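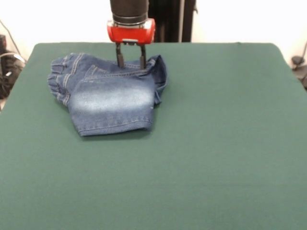 One resident wrote in to ask why a town the size of Pandden should be closing its main street for a foreign president when it can't get the potholes fixed. We have had several messages along those lines, so the first answer is about money and the rest are about getting through the day.

Official Visit to Pandden: Frequently Asked Questions

Who is paying for this?

The national government pays for security, the motorcade, and the guest's lodging. Pandden pays for street cleaning, barriers on the side streets, and overtime for town staff. Council set aside money for this in the events budget, which is separate from the road repair budget. The final bill will be posted on the council page after the visit.

Why is the president of Bandara coming here?

Pandden and the city of Dukora, in Bandara, signed a partnership agreement last year covering student exchanges and a rail parts contract. The president is in the country for talks in the capital and asked to see one of the partner towns. The visit to Pandden is planned to last one afternoon.

Does hosting the visit mean the town endorses the government of Bandara?

No. The invitation came from the national government, and the town agreed to host. Council members hold different views on Bandara's record, and several spoke against the visit at the August meeting. The vote was in favor. Minutes of the meeting are available at the front desk of Town Hall and on the council page.

When is it?

The visit will take place in September. The exact day will be announced 3 days ahead. Sign up for text alerts if you need to plan around it. We can't give out the date sooner, even by phone.

Which streets will be closed?

Main Street will close to cars between Town Hall and the Pevitz Museum. Station Road will be one-way, heading out of town. Church Lane stays open, but parking on it will be suspended from 6 a.m. Cars left there will be towed to the lot behind the fire station, and owners will have to pay the usual release fee.

Closures begin at noon and should lift by 6 p.m. They may run later. The motorcade's timing is not ours to set.

I live on Main Street. Can I get to my house?

Yes, on foot, at any time except while the motorcade is passing. Bring something that shows your address. A utility bill is fine. If you have a driveway on Main Street, move your car before noon if you expect to need it that afternoon.

There are 46 households inside the inner cordon. Each one will get a letter by hand with a phone number to call on the day. If you think you are in the cordon and no letter has come by the time the date is announced, call Town Hall.

What about home nurses, meal deliveries, and medical appointments?

Tell us in advance if you can. We will put the visitor's name on the list at the checkpoint. Ambulances and fire trucks will get through as normal.

Will buses run?

The 349 will skip its Main Street stops and use the temporary stop outside the library. All other routes are unchanged, though delays are likely. School buses will leave at their regular time.

Will the Pevitz Museum be open?

The museum will be closed to the public all day and will reopen at its normal hour the next morning. Timed tickets for that day can be moved to another day or refunded. If you booked through a tour company, you need to contact the company.

Is the museum removing or covering any of its art for the visit?

No. The museum gave the visiting delegation a full list of the works on the route, and no changes were requested. We have been asked this more than almost anything else. The permanent collection stays where it is, including the paintings from the Bandara border war in the east gallery. The official tour goes through the west gallery and the print room only, which is the route the museum uses for most short tours.

Will wine be served at the official lunch?

There is no official lunch in Pandden. Guests will be offered coffee, tea, and cake at Town Hall.

Can I protest?

Yes. You do not need a permit to stand on a public sidewalk with a sign. Groups that want to use a sound system or march in the road do need one, and the form is at Town Hall. Permits are free.

The green across from Town Hall has been set aside for demonstrations and can hold up to 800 people. It is in view of the front steps — we asked for that and got it. You may also gather elsewhere outside the cordon as long as the sidewalk stays passable.

Are there limits on what signs can say?

The town does not review signs. Ordinary law on threats applies. Sign poles have to be wood or cardboard, with no metal, and police may measure them.

Can I fly a flag from my window?

Yes, any flag you like. Officers may knock if you are inside the cordon and have an open window during the motorcade. They will ask you to close it until the cars have gone by.

Can I come and see the president?

There is no public speech. People usually gather along the barriers near the library, and the sidewalk there will be open. Bags will be checked. Large backpacks and coolers won't be allowed past the checkpoint, and there is nowhere to leave them. Drones are not allowed over any part of town that day.

My shop is on Main Street. Will I be paid for lost business?

The town does not have a compensation program for this. Shops may stay open, and customers on foot can reach them through the library checkpoint. Deliveries should be finished by 11 a.m. Trash pickup for businesses moves to the following morning — please keep bins indoors until then.

How do I tell the council what I think?

Write to the clerk or come to the October meeting, where the visit is on the agenda. Speakers sign up at the door. Comments sent through this page are passed on to the clerk, but they don't become part of the meeting record unless you ask for that in your message.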